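招试穿的人｜Ovow 裤装线，春天那一批

发布：2025年12月23日

先说重点，赶时间的看这一段就够了。Ovow 要做一批裤子，长裤为主，有两条是裙裤。版子打出来了，样衣在缝，现在缺人穿。不是模特，不上镜，不走台。就是穿上，坐，蹲，上楼梯，骑一会儿车，然后带回家过日子，再回来告诉我们哪里勒、哪里鼓、哪里一坐下就往下掉。有钱拿，不多。四月前要全部试完，所以名单年后就定。

想来的往下看，不想来但认识合适的人，转一下，谢谢。

我们是谁

Ovow，做裤子的。以前也做过半裙和马甲，做得一般，停了。工作室在 Stollgate 那栋旧楼里，楼下卖窗帘布，楼道里永远有一股熨斗味。人不多，打版、裁、样衣、客服基本都认识彼此的午饭。大货不在这边做，裁片和仓库在 Brelgate，试穿跟那边没关系，别跑错。上次真有人跑去 Brelgate 了，在仓库门口站了好久，不好意思。

这条线叫 Ķēniņš。对，字母上有那几个小尾巴和横杠，打不出来就写“那批裤子”，邮件我们看得懂。

为什么要招外面的人

之前试版一直用固定的试身模特，一个人，身材很标准，裤子穿她身上什么问题都没有。一卖出去问题就来了。腰合适胯紧的，胯合适腰后面空一大块的，大腿能塞进去小腿卡住的，个子不高裤裆掉到一半的。退货单上写得最多的三个字是“坐不下”。站着都好看，坐下去腰头就往肉里切。试衣间里没人坐。

所以这次版师 Dariusz Zalewska 提的要求是，先别管站着好不好看，先让不同的人坐。各种凳子都坐。地铁座、矮沙发、小孩房间里那种小板凳、地上。坐完再说别的。

招什么样的人

尺码不限。真的不限，不是客气话，别写信来问“我这样的可以吗”，可以。

成年就行，男女都要，性别那一栏可以不填。

下面这些情况特别欢迎，写信的时候提一句，我们会优先看：

腰和胯差得多的，平时买裤子一定要改腰的。
小腿粗或者大腿粗，窄腿裤从来没穿成过的。
个子很高或者很矮，裤长永远不对。
肚子在前面，屁股比较平，裤子后腰往下滑。反过来的也要。
坐轮椅的，或者一天大部分时间坐着的。版型需要单独调后腰，这块我们没经验，想认真听。工作室有电梯，电梯门偏窄，来之前给我们轮椅的宽度，不行就换个地方见，我们过去也可以。
产后的，做过腹部手术的，腰头压在哪里会疼你们最清楚。
每天骑车上下班的。裆底磨得快的那种骑法。
口袋里东西多的人。手机钥匙卡包纸巾全在裤子里，不背包的。

不太合适的：只想拿新裤子的；对羊毛过敏的（有两款含羊毛，另外几款没有，过敏的话请写明，可以只排没有羊毛的那几款）；同一时间在给别家裤子做试穿的，这个不是保密的问题，是穿串了反馈就乱了。

服装行业的同行可以来，但是请说一声。说了也不会不要你。

要做些什么

一共来 3 次，都在 Stollgate。

头一次，量身，填表，试两到三条。量身是穿着贴身衣服量，有隔间有帘子，想让女版师量还是男版师量你自己选，想自己量我们在旁边念步骤也行。然后穿样衣做动作，就是前面说的那些，坐蹲上楼梯弯腰系鞋带。会有人拿着小夹子和划粉围着你转，可能会在裤子上画线，别吓到。做完挑一条带走。

中间这段在家穿。怎么穿都行，就当是你自己的裤子。上班穿，买菜穿，窝在沙发上穿。要洗，按洗标洗，洗坏了算我们的。每次穿完记几句，格式不管，语音也可以，写在超市小票背面拍给我们也可以。只要是当天记得，隔一个星期再回忆出来的没什么用。

第二次，带着裤子回来，我们看哪里起球哪里撑大了，跟你的记录对一下。版子该改的当场在你身上别出来。

第三次穿改过的那一版。穿完聊一聊，结束。

每次时间长短不一定，留出半天吧。快的话很快就走了，但是不要约了人在后面。之前有位试穿的朋友腰上还别着一圈大头针，说要去接孩子，场面比较乱。

钱

每次来，当天结清，前两次加起来 300 元，第三次 300 元。全程走完就是 600 元。中途不想做了随时可以停，来过的那几次照算，不扣，也不用解释。

最后那条改好的裤子归你。不想要裤子的没有折现，这个问过老板了，不行。

交通费：市内不另给，外地的先别买票，写信商量。

样衣在你手上丢了、破了、被猫抓了，都没关系，拍照告诉我们就行，破在哪里我们反而想知道。唯一不能做的是转卖，样衣里面缝了记号。

拍照的事

大家问得多，单独说。量身和动作环节我们会拍，只拍脖子以下，给打版的人看褶子走向用，不发社交媒体，不进商品页。不愿意拍就不拍，改成画图，慢一点而已。你自己要拍自己发都随意，等裤子上架之后再发，拜托。

资料我们只留尺寸和反馈，名字和电话在试穿结束后删。

关于反馈怎么说

说难听点没关系。“穿着像我爸”，这种话也能用，比“挺好的”有用多了。上一批有人写“坐下的时候前面拱起来一个帐篷”，整个版房贴墙上看了一个月，前裆弧线就是照着这句话改的。

不需要懂术语。不用知道什么是前浪后浪、省道、育克。指给我们看，这里，那里，拧着了。够了。

也别替我们省面子。觉得颜色丑就说颜色丑，虽然颜色不归版房管，我会转过去。苔绿那个已经有人骂了，可以继续骂。

裤子都有哪些

目前进试穿的就这几款，后面可能还会砍一款：

直筒长裤，高腰，羊毛混纺，后腰藏了一段松紧。
阔腿，中腰，棉，没有任何弹力，这款最需要挨骂。
锥形裤，裤脚有扣子可以放大。
工装款，口袋很多，口袋深度现在有争议，版师说够了，客服说不够。
裙裤长短各一，长的那条也含羊毛。

颜色不能挑，样衣是什么布就是什么布，有几条拼了两种颜色，是因为布不够了，别以为是设计。

顺便还缺一个人

这个是正经岗位，试穿期间的短期工，不是试穿员，别搞混。

岗位：试穿协调兼记录
地点：Stollgate 工作室，需要到岗
时间：年后开始，到四月试穿做完为止，做得好可以谈以后
内容：排时间表，打电话提醒人来，接待，量身的时候在旁边记数，把大家五花八门的语音和小票整理成一张版房看得懂的表。整理熨烫样衣，给样衣换标签。谁的裤子谁穿过几次要对得上，这一条最要紧。
要求：字写得清楚。电话里有耐心。对别人的身材不发表意见，一句也不行，夸也不行。会用表格软件就可以，不用多高级。会踩缝纫机加分，能钉扣子锁边就算会。
待遇：面谈。午饭管。

学生可以，学服装的可以，没学过的也可以。之前在药店、图书馆、前台这类地方干过的人我们用着都很顺手。

应聘这个岗位的请在邮件标题写“协调”，试穿的写“试穿”，两个都想报就发两封，不要写在一封里，会漏。

怎么报名

发邮件或者在本页下面的表单里填，二选一，不要两边都填。需要的内容：

怎么称呼你。
身高，腰围，臀围。大概就行，没有软尺用绳子比着尺子量也可以。不想写数字的，写你现在穿得最舒服的那条裤子的尺码和牌子。
买裤子最烦的一件事，一两句话，这条请认真写，我们主要看这条。
平时工作日大概什么时候能来，周末能不能来。
有没有过敏。
电话或者别的能找到你的方式。

不需要简历，不需要正面照全身照，发来我们也会删。

回复会慢。过年前后版房要放假，邮件攒着一起看，选上没选上都会回。超过很久没收到就再发一封，多半是进垃圾箱了，不是不理你。

几个问过好多遍的问题

能带孩子来吗？能。有一块地毯，没有玩具，有很多线轴，线轴可以玩，剪刀和针那边要拦住。

能带朋友陪吗？能，一个。陪的人坐外面喝茶，不要进隔间点评。

能带狗吗？不能，羊毛会粘毛。

试到一半胖了瘦了怎么办？照来，那更好，正好看腰头跟不跟得上。

怀孕可以报吗？这一批没有孕期款，版子帮不上你，想等下一批的话留个联系方式。

可以只来一次吗？可以，但是名额先给能来全的人。

以前试穿过半裙的老朋友还能报吗？能，直接回老邮件就行，尺寸要重新量，旧的表找不到了。

上架以后买有没有折扣？有，试穿过的人都有，到时候单独发，别外传。

最后要一张旧裤子的照片
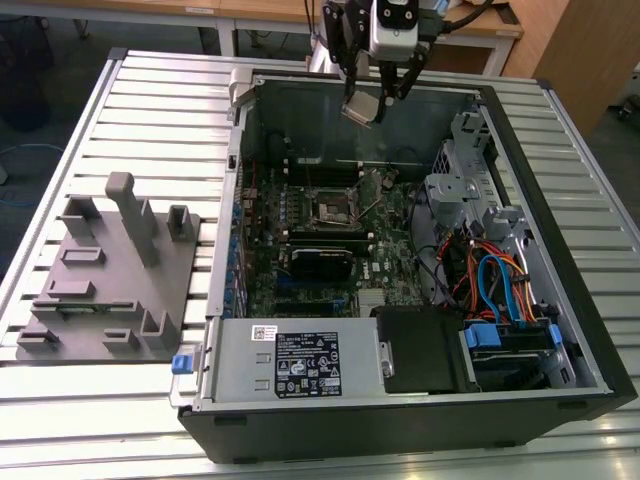 报名试穿的，请再附一张旧裤子的照片，你最常穿、已经穿出毛病的那条，不用洗不用熨。翻过来拍里面。很多人发来的都是裤子挂在门后面的正面照，裤缝、腰里、裆底全看不到，版房没法用。照着那台黑色机箱的样子摆就对了：整个放倒在台面上，侧板拿掉，里面敞着朝上，主板、内存条、显卡一眼都在，连空着的 CPU 插座和翘起来的压杆都看得见。裤子也这么摊，拉链拉到底，扣子解开，口袋布掏出来放平，磨薄的、自己补过的、改过腰的地方都露在上面，别叠，别压在底下。找个亮一点的桌子或者地板，从上往下拍一张，腰头再近拍一张，两张够了。裤子里缝过松紧带的，在邮件里写一下缝在哪一段。改腰花过冤枉钱的也写，Dariusz 爱看这个。照片太大发不出去就先发文字，照片来得时候带手机给我们看也行。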